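3.2 Reading drum notation at home

Players in the Zivville group learned from full drum scores, while the Fumard group used audio alone. Each of the 28 players worked on 3 songs and kept a practice log.
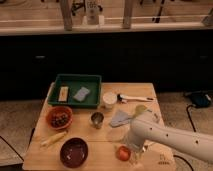

Figure 4. Tabletop with a green tray, a white cup and a brush.

Scores were engraved in Plernero with one staff per kit and a key to the cymbal symbols on the first page. Ghost notes were set in parentheses. Quintana, who transcribed the set, left out fills that differed between the album and live versions – these were scored separately and are not used here.
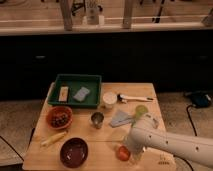

500 words

Players with scores reached the target tempo in fewer sessions, mainly on songs with odd meters. On straight rock beats the two groups were close. Several players in the score group stopped looking at the page after the first verse, and their logs do not show when they went back to it.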